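2/13/25

Tavach today released Rondel 2, planning software for two-finger grippers. Version 2 replans a placement while the arm is moving. The pot task loads panda-faced buns into a steel pot. 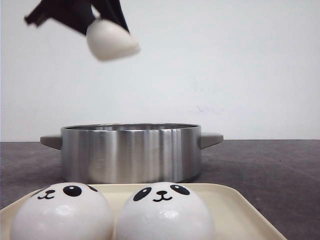 Linnea Viklund said she would still want the planner to log every rejected path, which version 2 does only in debug mode.

The release adds a rim check that holds the fingers clear of container walls.

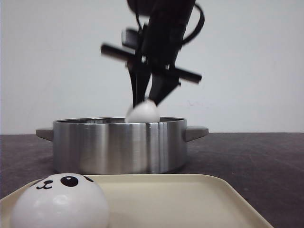
Each grasp is scored against 3000 stored approaches.

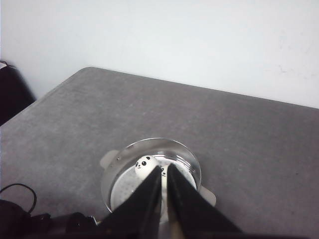

Licenses from January carry over. Contact: Aslak Amundsen, Tavach.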